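Toy library in Lurnier opens play kitchen corner

2018-06-30 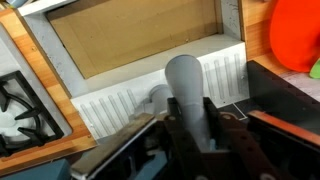
Toy burner, white ribbed panel and a pale gray plastic piece at one of the play kitchens.

The Lurnier toy library has opened a play kitchen corner for children under seven. The corner takes up the back half of the reading room on Stougaard Street, where the puzzle shelves used to be. The puzzles are now in the hallway next to the coat hooks.

There are 2 play kitchens, both bought used from a day care center in Esance that closed last October. The library paid $70 for the pair, with a box of pans, plates and plastic food included. A missing oven door was replaced, and loose screws were tightened before the kitchens went out on the floor.

Small parts have been sorted into bins with a picture on each lid, so children who can't read yet can help put things back. Parents are asked to check pockets and strollers before they leave - the old doctor's kit lost most of its pieces in its first year.

The kitchens are for use in the room and can't be checked out. Families who want something to take home can borrow one of 17 pretend food sets, each packed in a zip bag with a list of the contents. The loan period is two weeks, the same as for other toys. A set with pieces missing can still be returned, but the desk should be told so that the list can be changed.

Plates, cups and anything else that ends up in mouths will be washed at the end of every open day. The larger surfaces get wiped down on Saturdays after closing.

The library is still looking for a child-size table and some chairs to go with the kitchens. Wooden or plastic is fine, as long as the legs are steady. Doll dishes made of glass or china can't be accepted.

The corner is open whenever the library is, except during story hour, when the room is needed for seating. Summer hours run through the end of August. Parking is in the Aserent lot across the street, and bus 31 stops at the corner. Strollers should come in by the side door, which has a ramp.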